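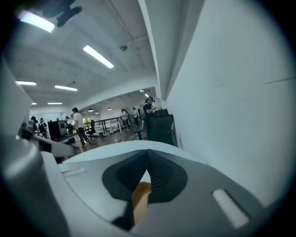
Gripper in hand, office behind. Posted by Leonie Faulkner

Search threads Go Advanced

Budgeting for hand-held grippers: how many, and what else?
Leonie Faulkner, January 2026
4 min read

leonief
Right, I've finally been told I can put a proper equipment plan together for our demo collection work and I'm far too excited about it, so please talk some sense into me!

We want people carrying hand-held grippers through everyday jobs (folding, sorting, putting shopping away) and we'd train the arm from that later. The arm isn't in this round at all. What I have to settle by June is how many grippers we buy and what we leave aside for everything else.

Two quotes so far. Prikeo want £1,175 per unit with a spare set of fingers. Tamurell want £1,634, but theirs comes with a charging dock and a case, and they'll swap a faulty unit while they mend yours. My heart says four of the Prikeo ones. My spreadsheet is less sure.

mezzanine_mo
Lovely problem to have. Four is too many for a first order, I'd say. Buy two, use them hard for a month, then order again. We bought five in one go and found out afterwards that the grip was too wide for half our people. They still work, they just make your wrist ache.

leonief
Ooh, the wrist thing is a good point. I only held one for ten minutes.

irais_c
Iraís Camacho here, I do the purchasing for a small lab. I'm going to disagree with Mo a bit. Two units means one person working and one spare, and the minute something breaks you have no spare. Three is where it started to feel comfortable for us. Two people collecting, one on the shelf.

Also please, please put fingers on their own line. The finger pieces wear out and everybody forgets them. I put £500 a year against fingers and pads and we used nearly all of it.

mezzanine_mo
Fair enough on three. I still wouldn't sign for four without a full day's trial first.

wobbly_bench
Has anyone looked at Woma? Cheaper shell, and you can open it up with an ordinary screwdriver. I love mine. The catch is that support is one very nice person who answers emails in the evening.

irais_c
I tried Woma. Lovely to hold, but the batches weren't the same and we had to set each one up again. For one person at a bench, great. For a team I'd pay more.

wobbly_bench
Mine have been fine! But I only have the two, so I'll give you that.

leonief
What about storage? The recordings are bigger than I expected. I had Araya down for that and forgot to ask what happens when you go over.

irais_c
Ask them in writing. And get two drives of your own whatever they say. Then work out people's time, it'll be the biggest number on the page. I'd plan for 52 short sessions in the first year and see what that does to your total.

leonief
One short session a week, that sounds very doable!

So the new plan is three units, fingers on their own line, drives, and a day's trial of both before I sign. Three Prikeo comes to £3,525 and three Tamurell to £4,902. That's a gap of £1,377, and I could buy a lot of fingers with that.

mezzanine_mo
You could, but what does Prikeo do when one stops working in the middle of a job? If they want it posted back for three weeks, the swap is worth paying for.

leonief
Asking them this afternoon. I'll post both answers here when I have them.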